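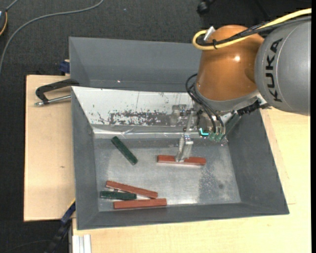
Page last changed: 4 November 2019

Sollach Shooting Club – progress report on the reloading room and the range grant

This report covers the period since our last payment from the Grirnville sports fund. We try to follow the same order as in the application form.

Reloading room. The two new presses are mounted and members can use them after a short introduction. We bought the powder scale from Cimix as planned. The first one did not hold its zero, so it was exchanged under warranty, and we lost three weeks with this. The check weights are now kept in the same cabinet, and each user writes the result in the book before he begins.

Test loads. We have shot 948 test rounds at 100 meters, all with cases of the same maker. The groups with the lighter charge were smaller in both club rifles. In the older rifle we still see vertical spread which we can not explain – it may be the neck tension, it may be the bedding. We ask for permission to move 235 euros from the travel line to this work.

Backstop. The sand at Chan range was changed on 8 lanes. The lead was sieved out and went to the recycler, and the receipt is attached. The wooden frames are older than we believed and two of them must be replaced before the frost.

Training. Over 1000 rounds of rimfire were given to the junior group. Attendance was good until the school started, then weaker.

Still open: the wind flags, the second chronograph, and the noise measurement at the north fence. We expect to send the final bills in December.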